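Workshop notebook, Negotiation Simulation Unit, Escobedo
Sunday, November 25, 2018

Purpose of entry: to record the third run of the coalition exercise and the changes agreed for January.

The exercise concerns an assembly of two blocs, Citora and Provness, which must agree on a joint executive before a fixed deadline. The briefing pack now runs to 223 pages. Both delegations asked for a shorter version, and the request is reasonable.

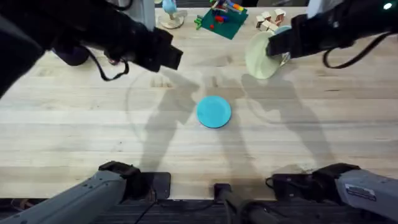
Photo: Escobedo workshop

The first session dealt with the budget paper. Citora opened at 800 and Provness at 600. The parties settled on 700 before lunch, which left the language clause and the justice portfolio for the afternoon. Neither was resolved. The deadline was extended once, under rule 4, and the text of the extension was read into the record.

It should be noted that the extension weakened the pressure on both sides. Offers made in the last hour were withdrawn as soon as the new time was announced.

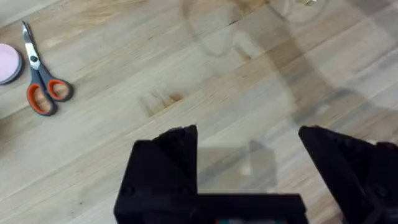

Bindness objected to this reading in the margin of the shared copy: the offers were conditional from the start, and the extension merely gave both delegations a polite way to take them back. The record of the afternoon supports this in part. Two of the withdrawn offers carried written conditions; the third did not.

For the next run, the extension is to be granted only on a joint written request. The chair will no longer announce it.

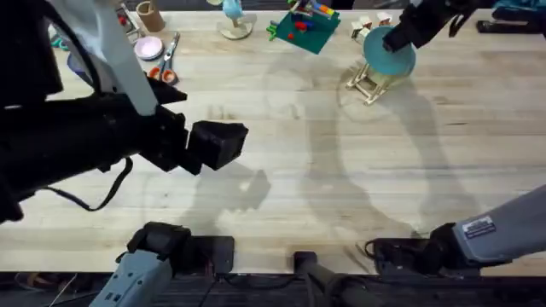

The request must state which clauses remain open and which are considered closed. Closed clauses may not be reopened without the consent of both blocs. The wording of rule 4 has still to be redrafted, and the short briefing pack is to be circulated with it.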